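Materials | Packaging
Print this article
E-mail this article

Under the sleeve

Shrink sleeves now cover a large share of the soft drink bottles sold in small formats. They carry more print than a paper label, they follow almost any shape, and they need no glue. They also cause trouble at the sorting plant, and the trouble begins with density.

A drinks bottle is usually made of PET, which has a density near 1.38 grams per cubic centimetre and sinks in water. Caps are commonly polypropylene or polyethylene and float. Recyclers use this difference to part the two after grinding. A sleeve made of PVC or PETG sinks with the bottle flake, and the wash tank can do nothing with it. PETG softens at a lower temperature than bottle PET, so it turns sticky in the dryer and binds the flake into lumps. PVC is worse, as it gives off acid when heated and yellows the melt.

Radu Bogdan runs the wash line at the Grenmont plant, where bales arrive already sorted by optical machines. The machines read the surface of whatever passes under them. A full-body sleeve hides the bottle wall, and the bottle is then sorted as whatever the sleeve happens to be.

"We pull a sample of 2,243 bottles from each delivery and strip them by hand," Bogdan says. "It is slow work. It is also the only figure I trust."
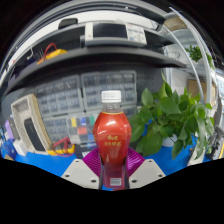 How a sleeve is fitted

The film is printed flat on its inner face, slit, and seamed with solvent into a tube. The tube is flattened and wound on a reel. On the filling line it is opened over a mandrel, cut to length and dropped over the bottle, which then passes through a heated tunnel. Steam gives the most even shrink. Hot air is cheaper and can be used where the cans or cartons nearby must stay dry.

The film is made to shrink mainly in one direction, across the bottle. A narrow waist asks for more shrink than a straight wall, and the print has to be distorted beforehand so that it reads correctly once the film has pulled in. A circle on the artwork may be drawn as an ellipse. Barcodes are a special case. They are normally kept to the part of the bottle where the diameter changes least, and many printers turn them so that the bars lie across the direction of shrink.

The top edge also needs care. If it sits on a sloping shoulder it may curl, and a curled edge catches in the guide rails. Imelda Saludo, who sets up tunnels for the machinery firm Surkasance, prefers three short heat zones to one long one. The lowest zone comes first and locks the film in place, after which the middle and the shoulder can be shrunk without the sleeve riding up.

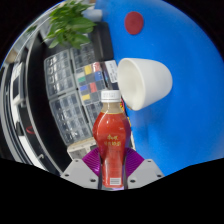
Red full-body sleeve with gold lettering; the neck is left clear.

What can be changed

The simplest remedy is a perforated strip which the buyer tears off. Trials at Grenmont found that few people bother. A second is floating film, based on polyolefin, with a density below 1. It separates in the tank as a cap does. It shrinks less than PETG, however, and heavy ink can push its density back up past the limit.

A third is to cover less of the bottle. Cluroden, a film supplier, now offers its Lobo grade for half-height sleeves, and ran 3,000 bottles through the Grenmont line in December. The optical sorter needs a reasonable area of bare wall to make its reading, and the half sleeve gave it one. Washed flake from the trial was pressed into plaques and checked for colour and haze. Bogdan would like the trial repeated with darker inks before he changes his buying rules.

Related items
Why caps should stay on
Washable inks: six years of plant data
Steam tunnels and water use
Reading a bale specification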